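Stornolar is a charity run by working and retired football players. We pay for counseling and legal help for the families of officers and firefighters hurt on duty.

Shafiq Bhattacharjee started it in January with four former teammates. Around 600 families have applied so far, and 11 players now give part of a game check each season.

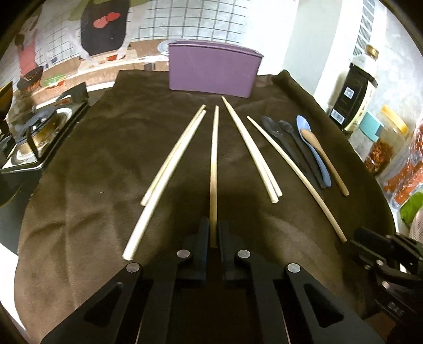 *Chopsticks on a brown fleece cloth*

Our office is above the Cellar, open to visitors by appointment. Grant decisions take 14 days.

Page updated 6/29/26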